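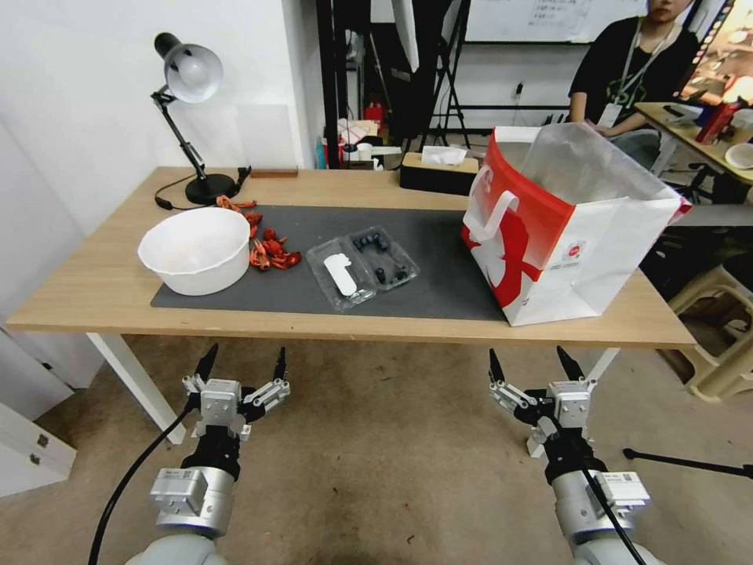
マテ・チズマディア
2025年7月13日

ロボットの制御ソフトを書く人間は、失敗の原因をまず認識モデルに求めがちだ。私もそうだった。だが机の上の片づけを二本腕にやらせる仕事を続けてきて、先に直すべきなのは計画器と制御器のあいだの取り決めだと考えるようになった。

透明な容器に入ったブルーベリーを例にとる。透明な樹脂は深度が欠けやすく、縁の高さの推定は揺れる。私たちの計画器Rillitzは、当初その推定値を一つの数字として受け取り、軌道を最後まで決めてから制御側に渡していた。縁が数ミリずれていれば指は容器を押す。ログに残るのは「把持失敗」の一行だけで、どの層の誤りかは読み取れない。

昨年11月、失敗した試行を1000件超読み直した。認識の誤差が許容範囲を外れていたものは思ったより少なかった。多かったのは、誤差の幅を認識側が出しているのに、計画側がそれを捨てていた例である。
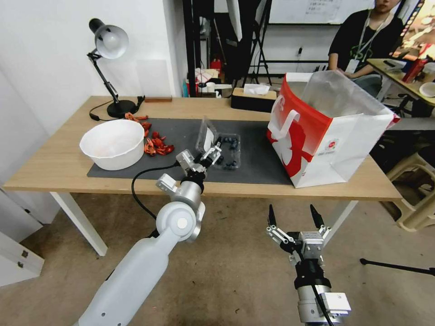 ブルーベリーの容器に左腕のグリッパを伸ばしたところ。右腕は何もつかんでいない。

そこで受け渡しの形式を変えた。位置と一緒に不確かさを渡し、幅が大きければ接近速度を落とし、接触を感じた時点で計画を引き直す。引き直しの周期は毎秒20回にした。認識モデルには手を入れていない。変更は11ファイルで済み、容器を押しのける失敗は目に見えて減った。

モデルを大きくすれば同じことができるという意見もある。できるかもしれない。ただ、その場合も失敗の理由を人が追える記録は要る。ログ閲覧用のFlindoに不確かさの列を足したのは同じ週で、今ではこの列を最初に見る。

二本腕の待機の扱いにも同じ問題がある。片腕が作業しているあいだ、もう片方をどこに置くかを、多くの計画器は固定姿勢で済ませている。次の動作が決まっているなら、待つ位置もそこから計算すべきだ。私たちのコードにはまだこれが入っていない。

予算の配分を決める立場の人には、インターフェースの設計に人を割いてほしいと言いたい。論文にはなりにくいが、現場の時間の大半はそこで消えている。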